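November, late. Back from Trarmont at half past eight and writing this before I forget which branch is which.

Spent the morning on the time alignment again. The two gripper streams and the head stream each keep their own clock, and the sync tool lines them up at the start of an episode and then trusts them. That's fine for short takes. On the long ones the left gripper had drifted by 6 frames by the end, enough that the fingers shut in one view while they're still open in the other. I'd been blaming the marker tracker for a week. Sorry, tracker.

The fix is dull. Fit offset and slope together over the whole episode instead of offset alone, and throw out the matches where the marker is blurred. I ran it over the 195 episodes already on disk and all but 2 came back inside one frame. The two bad ones have a gap in the log where the writer stalled, so no fit will help them. Marked them as dropped and moved on.
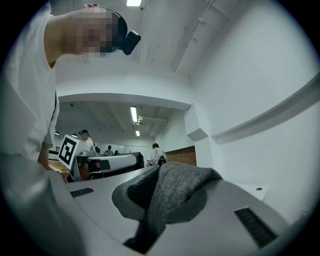
Grey knit in the gripper view, marker board behind.

Soft things are still the hard part for perception. The segmenter is happy with anything that has an edge. Give it a bit of grey cloth near a grey housing and the mask leaks straight across from one to the other. Haziq wants to retrain with more cloth. I'd sooner mask out the housing first – it sits in the same place in its own camera all the time, so a fixed mask per gripper costs nothing. We agreed to try mine this week because it takes an hour and his takes a night on the cluster. If it doesn't help he gets the night.

I did write the fixed mask after lunch. Drew the outline by hand on one still per gripper and saved it with the calibration file, so that a new calibration makes the old mask invalid and the loader refuses to start. Irritating on purpose. Last time we had a stale file floating about it took two days to find.

Girura (our pose estimator, named before I joined) crashed once when a marker was seen very tilted. Two possible poses fit the corners nearly as well as each other and it flipped between them until the filter blew up. I've made it keep both and carry forward the one closest to the last good pose, unless the other is better by a clear margin. The margin is a guess. Needs a proper test with the board tilted in steps, which I can do on my own at a desk.

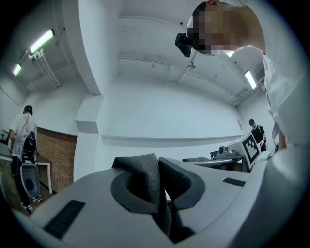 Tilted marker box at the far worktable. Just the sort of view Girura dislikes.

Had a long talk with Haziq about the planner. He's still using plain Dijkstra over the task graph, and he's right that the graph is small enough for it. My complaint is with the costs. Every edge is costed by time, so the planner will choose a quick regrasp over a slow slide even when the regrasp is the step that fails. I want the cost to be expected time including retries, taken from the logs. He said the logs don't record retries. I said they could. So that's now my job.

Looked at how much work it would be. The controller knows when it reopens and closes again in the same phase, it just doesn't write it down. One extra field and a counter reset when the phase changes. The old episodes can be backfilled from gripper width, more or less, if I'm careful about people fidgeting with the trigger between phases. I'd ignore anything shorter than half a second to start with.
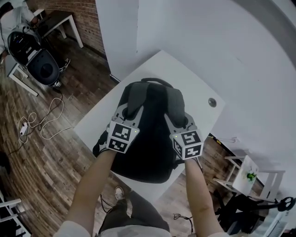

The other thing is phase labels. At present they're put in by hand in Clastine, and two people labelling the same episode will disagree over where "reach" stops and "grasp" starts. Some of that can't be helped. But the tool snaps to the nearest keyframe without telling anyone, and I think half the disagreement is the snapping. I turned it off in my copy and relabelled a handful from last week, and my own labels agreed with each other much better the second time. Sent the patch round before I left. No reply yet.

Small things, so they're written down somewhere. The viewer still loads every stream in full before showing the first frame. The width signal on the right gripper is noisier than the left and I haven't looked at why. The config for the replay script has the axes the old way round and I nearly committed a "fix" to the wrong file because of it.

Tomorrow: retry counter first, then the tilt test, then rerun the segmenter with the fixed mask and send Haziq the numbers whatever they are. Need to bring my own charger. Ate toast for dinner. Bed.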